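In Defense of the Shelf Nobody Dusts
3/13/23

Every August my sister-in-law mails me a decluttering book, and every August I find a place for it on a shelf, which I suspect misses the point. The latest has 115 rules. Rule 9 says a surface should hold only what it is for.

I would like the author to tell me what the top of a cabinet is for.

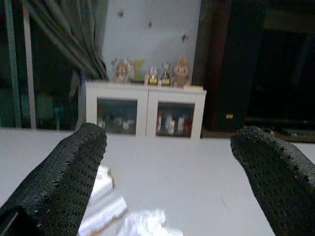

The top of the cabinet: cat, bear, two little trophy-like things. Red and white supplies behind glass.

Inside a cabinet goes whatever you need. On top goes whatever you like, and a row of small figures does no work at all, which is its charm. At Entwistle, where I rented a desk for six years, management cleared the shelves and put in one gray bowl. It held 52 pens by spring — you can't keep people from putting things somewhere.

Tables are another matter. Here I side with the book, a little. A big white table invites you to set down one thing, and the one thing sends for its relatives. Paper is the worst. You pull some off to wipe up a drip of coffee, it fluffs itself into a cloud, and then it's furniture.

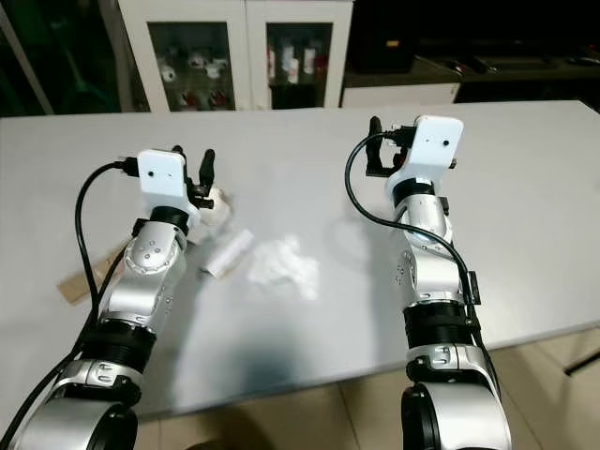 The white table, with a roll, a heap of crumpled tissue and a flat piece of cardboard.

So throw out the tissue. Recycle the cardboard, or do what I do and save it for a parcel you'll never send. But leave the bear alone. He takes up a few inches and has never once needed wiping up.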